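Comparison of Two Finger Types for a Hand-Held Gripper
Project report, Robotics Laboratory Course, Nimusmont Technical College
Submitted 11th April

1. Introduction

In this project we compared two types of fingers for the hand-held grippers of our laboratory. A person holds one gripper in each hand and does a task with them, and the movement of both grippers is recorded. Later the recordings can be used to teach a pair of robot arms. Our supervisor asked us to find out which fingers are better for soft things, such as clothes and hats. The earlier group worked only with hard objects and wrote that cloth was "difficult", but did not explain why.

The first type, which we call Galtport after the workshop that made it, has a flat and stiff finger. The second type, called Futham, is a softer finger that bends a little when it closes. Both types fit on the same gripper body, so it was possible to change them without changing anything else.

2. Method

The tasks were done at the low table in the laboratory. We chose knit beanies as the test object. A beanie has no fixed shape, it stretches, and its edge is thicker than the rest. One trial was to pick up the hat with the left gripper, take hold of it with the right gripper, lift it, and put it down flat in a new place. A trial was good if the hat did not fall and no finger let go before the end.

Before each session we checked that the plates on top of the grippers were tight. In the first week of November we had a loose plate and did not notice it, and all recordings of that week had to be thrown away. After this we added the check to our list.
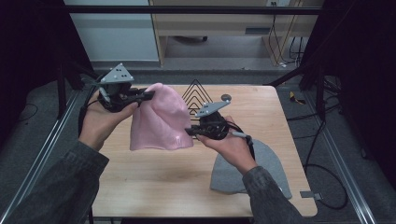

Figure 1. Two-handed hold of the pink beanie. The gray beanie lies on the table.

The operator had to practice before the real trials. It is not natural at first to pick up cloth with two grippers, because you do not feel the cloth in your fingers. We made practice trials until the time for one trial did not become shorter anymore. The practice trials are not part of the results.

3. Results

After we removed the bad recordings, 2720 trials remained for both finger types together. Of these, 1086 were done with the Galtport fingers and the rest with the Futham fingers. The numbers are not equal, and this is a weak point of our work. One Galtport finger cracked near the screw and we waited over three weeks for a new one.

The Futham fingers lost the hat less often. The difference was clear when the operator pinched the thin part of the hat, and small when the operator pinched the edge. With the Galtport fingers the cloth often slipped out during the lift, usually from the right gripper, which took hold second.

The Galtport fingers were better in one thing. When the hat was lying completely flat, their thin tips could go under the edge more easily. With the Futham fingers the operator had to push down on the table first, and the tips sometimes closed on nothing.

We also looked at the cables. They pulled on the wrist when the operator turned the hand far to the outside. We did not measure this, but both operators in our group complained about it.

4. Discussion

For knit cloth we recommend the Futham fingers. We are less sure about thin cloth, for example a shirt, as we did not test it. It would be useful to try a mixed setup, with a Galtport finger on the left side to get under the edge and Futham fingers on the right. We planned this for the end of the project but had no time.

All recordings are stored on the course drive in the folder Hinojosa. The file list shows which fingers were used in each trial.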